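Jadwiga Sikora is rolling out dough when I get to Binmont, and she doesn't stop for the interview. "Talk to me while I work, it's how I think!" she says, and off we go.

Istia, her little pierogi place, has just 29 seats, and on most nights every one of them is taken. The potato and cheese dumplings are my favourite (buttery, peppery, gone in minutes), though she'd rather I tried the sour cherry. "People think pudding can't be a dumpling," she says. "My grandmother would have had words with them." 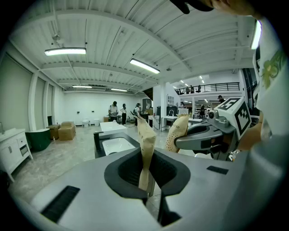 She opened in August with her business partner, Rostyslav Karpenko, whose borscht has its own loyal following. They argue over dill constantly. "He puts in a handful, I take half of it out," she laughs. "Then he comes back when I'm serving."

A smoked plum sauce is next, and I had a spoonful straight from the pan. Gorgeous! Karpenko wants it on everything. "Even the cherry ones," he calls from the back. Sikora shakes her head and reaches for more flour.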